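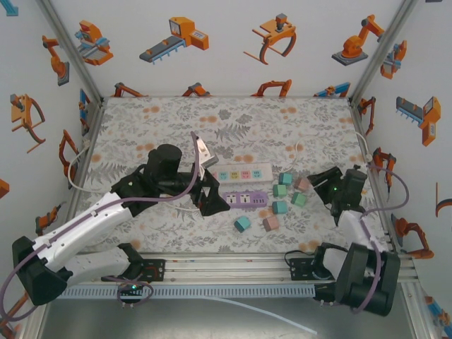
How does an idea in somebody's head turn into a thing you can buy in a store? I love this question, and I've been bugging inventors with it for years! Let's start with something plain, like a little white plug on a thin white cord. Somebody had to dream up the very first plug - and then somebody had to convince other people to make it and sell it. That second part is a whole job of its own.

My friend Isauro Medrano invented a lunch box lid that kids can open with one hand. He called it the Noremier. He made the first one at his kitchen table, and it leaked soup all over his socks. So he tried again. And again! It took him 72 tries to get a lid that stayed shut in a backpack.

Next he asked for a patent. A patent is a paper from the government that says, "This person came up with this, so other people can't copy it for a while without asking." You have to draw your invention and explain exactly how it works (no secrets allowed).

Then he needed money, because a factory won't make just one lid. A company called Kaltell liked the idea and paid for the first 200. In return, Kaltell gets a small piece of the money from every lid sold. That deal is called a license.

Got an idea of your own? Draw it tonight, put your name and the date on the page, and show it to a grown-up you trust. I still have my first drawing, a hat for wet dogs.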